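젓가락과 분홍 천, 우리 집 식탁 갤러리

올봄에 제일 신나게 한 일은 젓가락 정리였어요! 서랍마다 흩어져 있던 나무젓가락을 몽땅 꺼내서 천 위에 늘어놓고 보니 생각보다 훨씬 예쁘더라고요. 짝을 맞추다 말고 한참 구경만 했습니다. 색이 비슷해 보여도 나란히 두면 굵기가 조금씩 다르고, 뭉툭한 쪽을 쥐었을 때 느낌도 제각각이에요.

바닥에 깐 천은 칼랄몬트(Kallalmont) 벼룩시장에서 업어 온 것인데, 펼칠 때마다 기분이 좋아집니다. 다림질은 늘 미루고 있어요(주름도 나름 멋이라고 우기는 중). 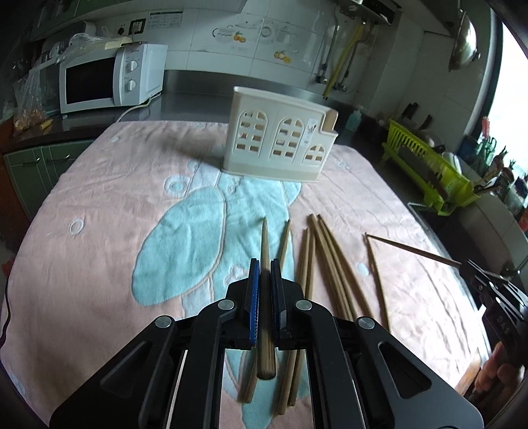 연분홍 천 위의 나무젓가락. 왼쪽의 커다란 청록색 타원이 제가 제일 좋아하는 무늬예요.

이 천은 볼수록 재미있어요. 타원 둘레에는 황갈색 테두리가 도톰하게 둘려 있고, 그 위쪽에는 하늘색 고리, 옆으로는 하얀 꽃 같은 작은 무늬도 있어요. 갈색 젓가락이 이런 색 위에 놓이니 얼마나 잘 어울리는지! 흰 식탁보에 올렸을 때는 이런 맛이 안 났거든요.

젓가락은 대부분 케켈(Kekell) 그릇 가게에서 한 벌씩 사 모았습니다. 한 벌에 900원 하던 시절부터 드나들었는데 요즘은 2000원이 되었네요. 그래도 갈 때마다 꼭 한 벌은 집어 옵니다. 길이 245mm짜리가 제 손에는 딱 맞고, 국수 먹을 때는 조금 더 긴 것을 꺼내요. 끝이 가늘게 빠진 것일수록 콩자반 집기가 수월해서 자꾸 손이 갑니다.

짝 맞추는 요령이라면, 굵은 쪽 끝을 탁탁 모아 놓고 길이부터 보는 거예요. 그다음에 나뭇결을 봅니다. 짝을 못 찾은 것은 버리지 않고 따로 모아 두었다가 화분에 꽂아 줄기 받침으로 써요. 방울토마토 모종에 아주 그만이에요!

5월에는 숟가락 서랍을 열어 볼 생각입니다. 트린데티(Trindetti) 접시들도 같이 꺼내서 올릴게요.

2004년 4월 27일 올림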